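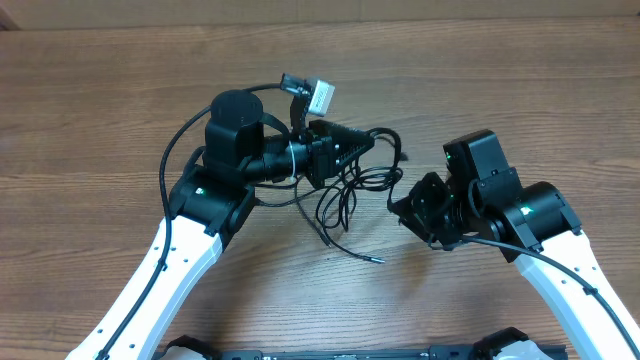
黒いケーブルの束をほどいて巻き直す手順

最終更新 2021-06-20

引き出しや箱の中で絡まったUSBケーブル類を一本ずつに分け、再び絡まない形で保管するまでの手順をまとめる。対象は細身から中太の丸形ケーブルで、フラットケーブルと電源用の太物は別ページ(管理番号3131)で扱う。

用意するもの
・平らな作業台(ケーブル全体を広げられる広さ)
・面ファスナー式の結束バンド 幅13 mm
・ラベル Goladen 847
・乾いた布

1. 広げる
束を台の中央に置き、上から軽く押して平たくする。この段階では引っ張らない。機器につながったままのケーブルがあれば先に抜いておく。

2. 端を探す
コネクタを見つけたら、束の外側へ出して台の上に寝かせる。端が出ていれば、どの輪をくぐっているかを目で追える。USB Type-Aのように金属シェルが張り出したコネクタは、隣の輪に引っかかりやすい。色がすべて黒の場合は太さと艶の違いで見分ける。
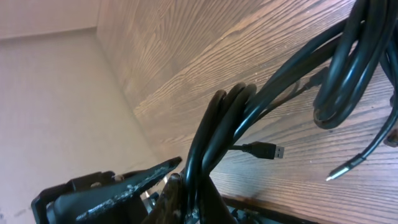

3. 輪をゆるめる
二つ折りになった部分をまとめて軽く持ち上げ、台との間に隙間をつくる。輪の頂点をつまんで少しずつ広げ、下を通っている線を確認する。コネクタ側を持って引かないこと。成形部と線の境目に力が集中し、内部で断線する原因になる。

4. 一本ずつ抜く
細いケーブルから始める。端を輪に通して戻す作業を繰り返し、抵抗を感じたら手順3に戻る。抜けたものは束から離して置く。

5. 点検
布で全長を拭きながら、被覆の割れ、折れ癖、端子の変形を見る。被覆が割れて芯線やシールドが見えるものは使用を中止し、自治体の区分に従って廃棄する。

6. 巻く
直径13 cmを目安に、順巻きと逆巻きを交互に重ねる(8の字巻き)。同じ方向にだけ巻くとねじれがたまり、次に伸ばしたときに輪が立つ。終端は22 mm残し、面ファスナーで一か所だけ留める。きつく締めない。

7. ラベルと収納
コネクタの種類と長さを書き、片端の近くに貼る。収納は一区画に一本とする。当方ではBrudbergの仕切り箱を使用しているが、深さが足りれば他の箱でもよい。

補足
・折れ癖が強いものは、巻かずに吊るして一晩置く。
・結び目が固い場合、先のとがった工具は被覆を傷つけるため使わない。
・1月に手順6を改訂した。旧版では終端の余長を指定していない。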